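Berker swap shop smashes its winter record

January
By the Berker newsdesk
59 shares | 12 comments

What a month for the swap shop on Fudiseck Lane! Residents dropped off 2,210 household items in January, the most in any month since the doors opened, and nearly all of them have already gone to new homes.

The idea is a simple one. You bring in things you no longer need, so long as they are clean and in working order, and you take away anything you like the look of. No money changes hands and you don't have to bring something to take something, which has made it a lifeline for people setting up a first flat (and a great place to be nosy on a wet morning).

Kitchen things went fastest, as they always do. Mugs, baking tins and storage tubs were leaving the shelves almost as quickly as they could be put out, and one Friday the queue stretched past the bakery before opening time. Toys were close behind after the usual Christmas clear-out, and there was a lovely run of jigsaws, most of them with every piece.

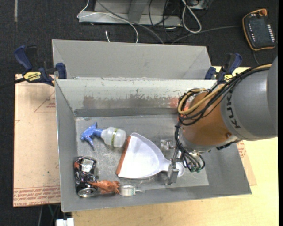 The shop has also been trying longer hours, staying open until 7pm on Fridays so that people can call in after work. It has gone down brilliantly. On the busiest evening 107 people came through the door, many of them for the first time, and the late opening will now carry on until Easter at least.

There is more good news on space. Chmielewska, the furniture shop next door, has offered the use of its back room, so larger things such as lamps, clothes rails and small tables can be taken in again from next month. Beds, mattresses and anything that runs on gas still have to go elsewhere.

A repair morning is planned too, with help from the Codeo sewing and mending club. Bring a torn coat, a wobbly stool or a cushion with a broken zip and have a go at fixing it yourself, with someone handy beside you. Tea is free and there's usually cake.

Drop-offs are welcome during opening hours. Please don't leave bags on the step overnight.

12 comments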